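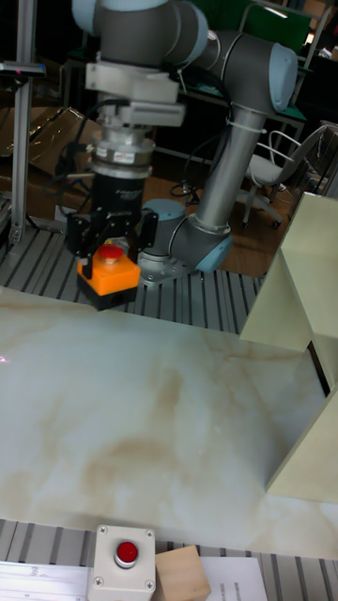 By Bianca Pîrvu
Monday, February 14, 2022

Prolline has started taking orders for its bench kit for small robot arms, the one people in the trade have been asking after since the autumn. Two versions. Basic and Plus. Both come with a two-finger gripper, the coupling and bracket to hang it from the wrist, cables, and a year of phone support.

Sales opened this morning. Price on request, which will annoy some. Prolline says quotes go out the same day if you send the arm model and what you want it to pick up.

The idea is simple enough. Plenty of workshops and colleges now own a collaborative arm and have nothing much on the end of it. Buying the gripper is easy. Getting it bolted on, wired, talking to the controller and closing on a part without crushing it – that eats weeks. The kit is meant to cut that down to a day or so, with the settings for common jobs already loaded.

The job used to show it off is a plain one: the gripper closes on an orange emergency-stop button box. An awkward shape, says Ornella Melis, who runs product at the firm. "Flat sides but a round top and a button sticking up out of it. If you come down in the wrong place you press the thing. We liked it for that."

The Plus version adds a force sensor and what Prolline calls guided teaching. You move the arm by hand to where you want it, close the fingers, save, and the software works out the approach. Basic has no sensor, so grip strength is set by hand from a table in the manual. Fine for boxes and blocks. Less so for anything soft.

Gamar, which makes fittings for bathroom cabinets, had an early Plus kit in January. Yulan Fu from its assembly side was fairly positive. Mounting took a morning, she said, and the first saved pick ran before lunch. Cable routing was the sore point. "The clips supplied were to short for our arm and we ended up buying our own." Prolline says longer clips are now in the box.

She also wanted a better manual. The printed one covers the gripper well and says next to nothing about what to do when the controller drops the connection. An updated PDF is promised, no date given.

Training is extra. A half-day course for up to 3 people, at your site or at the Pondavwood training rooms, where Qianru Yao will be teaching the first sessions. Places there are limited and the early ones are said to be going quickly. Remote set-up help is included with Plus only.

What it doesn't do: no camera, no bin picking, no lifting of heavy parts. Parts need to be where the program expects them. Melis was quite open about that and said a vision add-on is being looked at but not before next year.

Safety paperwork stays with the buyer as well. The kit comes with a template risk assesment but you still have to fill it in for your own cell and your own parts, fingers included. Dong, the distributor, will check a completed one over for a fee.

Existing Prolline customers with the older gripper can trade it in against Plus. Not against Basic. Upgrades keep the old bracket if the bolt pattern matches – check the drawing first, as early brackets were drilled differently.

Orders go through Dong or direct. Quote offer code 1234 for free delivery until the end of the month. Delivery is put at 2 weeks for Basic, longer for Plus while sensors are in short supply. Xuelian Bai at the Dong order desk is handling waiting list queries by email.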